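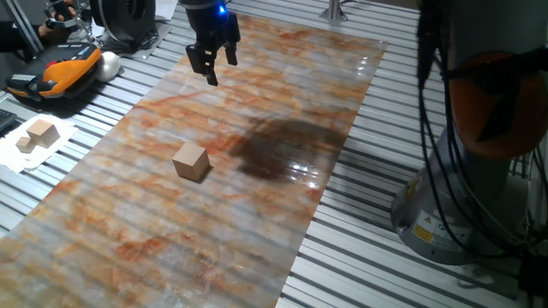
November, notebook p. 15, blocks and mat

Wanted to get the surface sorted before anything else goes on the table. The bare slats are no good for small pieces. Anything with a flat base under a certain size sits half on a rib and half over a gap, and the blocks end up tilted. So the marble-print mat from Markton is down now, laid straight over the slats with nothing underneath.

Findings so far:

- The ridges still come through. You can see them as faint lines right across the mat and feel them with a fingertip. The blocks stand level enough on it for what I want. I tried a card straight edge and could slide a sheet of paper under it between ridges, but only just.
- It's glossy, and the overhead light bounces straight back off it. The white glare moves when you move your head, so the worst spot depends on where you're standing.
- The pattern is busy. Rust and reddish-brown streaks over cream and grey. The plain wood blocks show up better on the pale parts than I thought they would, less well on the orange veins.

Blocks are the plain ones from the Balent tub, no paint, no varnish. I looked at the coloured set as well (Vamo, order no. 2042) but the paint is chipped at the corners and it comes off on your hands, so those have gone back in the cupboard. The plain ones want a light sand. A couple have a furry edge where the saw came out. 240 grit, three or four strokes per edge, no more or the corners go round and they stop sitting square against each other.

Don't put spare blocks straight on the slats. Keep them on the white sheet at the side. They roll off the ribs otherwise, and I spent too long this morning on my knees with a torch looking for one that had gone down a gap.

Min-kyu Joo asked whether we should go for a plain grey mat and be done with it. My view is that we keep this one for now. A plain mat would be easier on the eyes but the marble is closer to a real worktop, and there is no money left on this month's code anyway. He's going to ask Sönmez for a matt offcut in the same print. If it comes, we lay it next to this one and compare under the same lights.

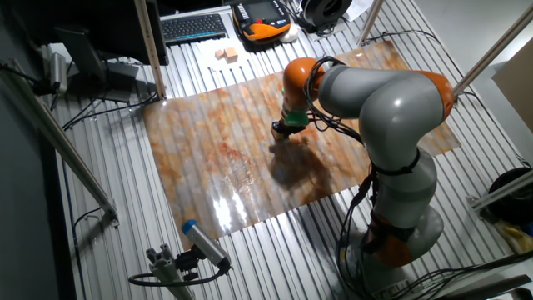

Mat position: long side follows the table, far end stops short of the keyboard. I've put pencil ticks on the slats at all 4 corners so it can go back in the same place after cleaning. Please use the ticks and don't judge it by eye. Last time it was out by a thumb's width and I had to redo the sketch on the previous page.

Cleaning: damp cloth, then a dry one, along the length. No spray. The spray leaves a film that smears and makes the shine worse. The slats need a brush first, as grit under the mat shows up as little bumps and you can't press them flat from above.

Storage: roll it print side out. It was rolled print side in when it arrived and the ends curled up for two days. I weighted them with the big vice jaws overnight and they're mostly flat now. The far left corner still lifts slightly if the heating is on.

Weighed one block on the small scale while I had it out, 15 g. Scale was last checked in spring, so pinch of salt.

To do:

- sand the remaining blocks, wipe off the dust before they go on the mat
- try the mat with half the ceiling lights off
- chase Markton about invoice 497, they've billed us for two mats
- new white sheet, the present one is creased all over
- find the lid for the Balent tub

Min-kyu has the cupboard key until tomorrow lunchtime.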